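Guides > Home Library > Getting Started
Last updated: 2020-06-30

Part 2: Setting up your Cavach catalog and adding your first books

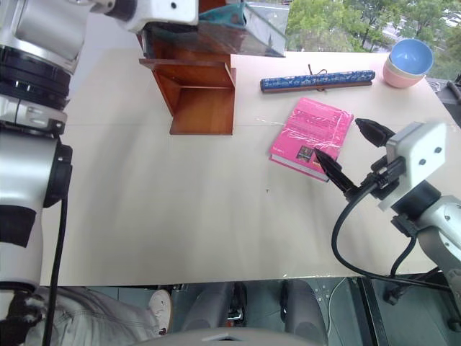
A pink book. Start with one book and get its record right before you do a whole shelf.

Okay, you've got Cavach installed (if you haven't, go back to Part 1, it's short) and you're looking at a blank list with a big plus sign. I remember that blank list very well. I started typing right away, got through most of a bookcase, and then had to redo nearly all of it because I hadn't set up my shelves first! So please do the shelves first.

Name your shelves

1. Go to Settings, then Places, and tap Add Place.
2. Type in the room. I use plain names like "hall" and "bedroom" - clever names are fun for a week and then you can't remember what they mean.
3. Under each room, add your bookcases, and give each one a letter.
4. Under each bookcase, add shelves, numbered from the top down. My tall one in the hall is B, so the third shelf down is Hall B3.
5. Tap Save before you leave the page. Cavach won't remind you, and the back button throws everything away.

Note: You can rename a place whenever you like and every book on it moves along with the new name. Deleting a place is different. Any books on it go to a list called Unplaced, and you'll be putting them back one at a time.

Pick your fields

Cavach comes with 20 fields turned on for every book, and I think that's far too many. I keep title, author, year, place, condition and notes. My friend Nermin Ekinci keeps the publisher and printing too, but she collects old Grerar paperbacks and really does need to know which printing she has.

6. Go to Settings, then Fields, and switch off whatever you don't want to fill in.
7. Drag the ones you're keeping into the order you'd naturally write them down. For me that's title first, place last.
8. Set Condition to the short list (good, worn, needs repair). The long list has nine choices and I could never tell "fair" from "fair plus."

You can switch fields back on later and nothing is lost.

Add the first book

9. Tap the plus sign and choose By Hand. I know, the barcode option is sitting right there! Do one by hand anyway so you learn where everything goes.
10. Open the book to the title page and copy the title from there. Covers often shorten it or run the subtitle into it.
11. Enter the author last name first, with a comma. Two authors go on two lines. Put them on one line and Cavach thinks they're a single person with a very long name.
12. The year is usually on the back of the title page. If there are several, I use the latest one and put the others in notes.
13. Choose the place from the list, set the condition, and tap Save.
14. Now search for the book by one word from its title. If it comes up, go ahead and add the rest of that shelf.

Caution: Don't put sticky labels on the covers of old or soft books. I used Taven labels on mine, the permanent kind, and one of them took a strip of the cover off with it. A slip of paper tucked inside the front cover works just as well, with the record number in pencil. Pencil only, please - ink comes through thin paper sooner or later.

Adding books by barcode

15. Tap the plus sign and choose Barcode, then hold your phone flat over the back cover until it beeps.
16. Check the title every time. Cookbooks and children's books seem to come up wrong more than anything else in my house.
17. If nothing comes up, tap Keep as Blank and fill it in by hand later. Blanks show up in gray at the top of the list.

Note: The free version stops at 400 books and the paid one goes to 1000. I hit the first limit in August, halfway along a shelf of detective novels, and ended up paying. If you'd like to stay on the free one, leave out the magazines.

Back it up

18. Go to Settings, then Export, and choose Plain List.
19. Send the file to yourself, or save it somewhere that isn't your phone.
20. Open it and scroll to the bottom to make sure the last book you added is there.

I do this after every bookcase. Tarık Bilgin, who answered a lot of my questions while I was writing this guide, does it after every shelf, and he's got 44 of them (I've asked him to send me his list of Duman travel guides).

Part 3 covers lending, and how to mark a book as out so you can find it again.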